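Trevusance Parents Board > School stuff > Tutoring hour at Dimham – moving to mornings??

mapleleft
December 4, 2022
Anyone else get the letter. After school tutoring at Dimham goes to before school starting in March. 7 am. Two kids, one car, I start work at 8. How is this suposed to work

kettle_on
Got it too. They said the library is needed afternoons for the Gazi reading program. Fine but why not use the cafeteria

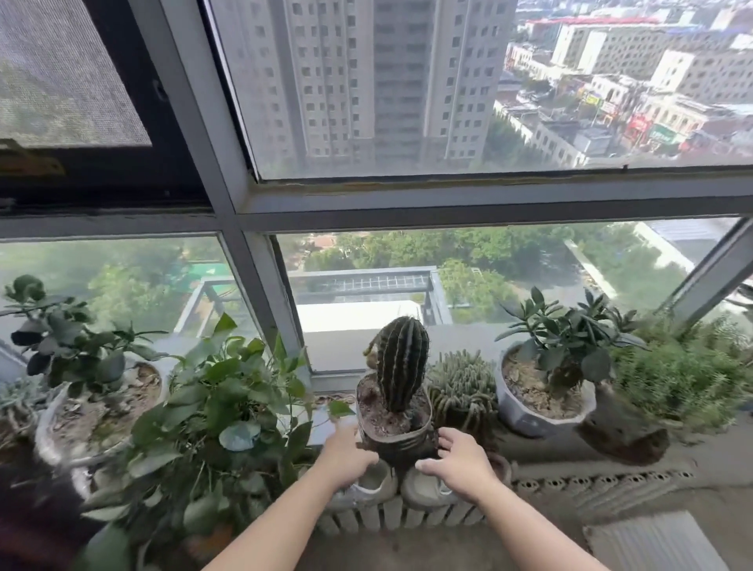
and the bus doesn't even get there before 7:30 so thats every bus kid out. Did they ask any bus families? We weren't asked.

rowhouse2
Going to disagree. My daughter is useless by 3 pm, mornings are when she can do math. We did mornings at her old school and her grades went up. Give it a chance

mapleleft
Great if you can drive her. Lots of us can't – that's the whole point

dimham_dad
Two things. The letter says "proposed", so not final. And the form to comment is on the Kultberg page, not the school site, took me forever to find. You need your parent login
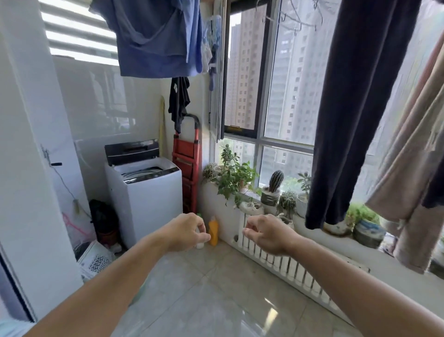

and it times out if you stop typing so write it somewhere else first and paste it in. Lost mine twice.

kettle_on
Thanks, didn't know about the form. Will do it tonight

rowhouse2
I'll fill it out too, but I'm saying yes to mornings. Would be ok with two days morning and two days after school if they have the tutors

mapleleft
Split I could live with. Does it go by grade or do we pick?

dimham_dad
Doesnt say. I asked the office, they said email the district. Emailed the district, no answer yet. Will post if I hear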